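4.2 Sorting on a compartment cart

Second setting, the Bomov room. Brick wall, office chairs, one stainless steel cart with thin metal partitions. Same rule as in Section 4.1: like goes with like, cloths first. Household items only, drawn from the Metwally list (590 entries, see Appendix B). Sessions ran in November, 3 layouts per session. Soft items were slow. A folded cloth keeps its place, a crumpled one spreads over the partition and has to be moved agian. Boxes gave little trouble. Long items were worse, they rarely fit a compartment straight and ended up on the diagonal.

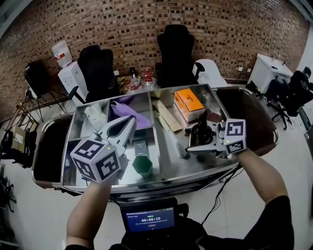 Figure 3. Compartment cart with cloths at the back, green cup, brush and bottles toward the front.

Bottles we treated as one class whatever the size. This may of hidden some differences, small ones tip more easily. Not tested at Prerkevholm.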